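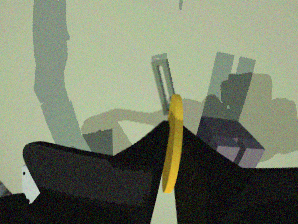
## 4.2 Comparing finger shapes in simulation

**Figure 3.** Simulated wrist view in the ring task: two dark fingers, with the yellow ring upright between them and gray blocks behind.

We compared two sets of fingers, the narrow Nernard pair and the broader Lewis pair, on the same arm and under the same Stovuvgate controller. Each pair got 500 attempts at the ring, with the starting pose shuffled every time. A grasp counted if the ring stayed up for 8 seconds, a standard the second author (Llewellyn) considers generous and the first (Mathias) considers long.

The Lewis fingers won, holding the ring in some 75 more attempts than their rival. They also blocked a good deal more of the wrist camera's view. As Figure 3 suggests, dark fingers can fill much of the lower image, and a thin ring seen nearly edge-on offers the pose estimator very little to work with. Its guesses in such views were confident and frequently sideways.

We tried moving the virtual camera back, which improved the estimates and ran the mount straight through the forearm. The simulator raised no objection. We put the camera back where a real one could go and repeated both sets of attempts, and those are the results given in Table 2.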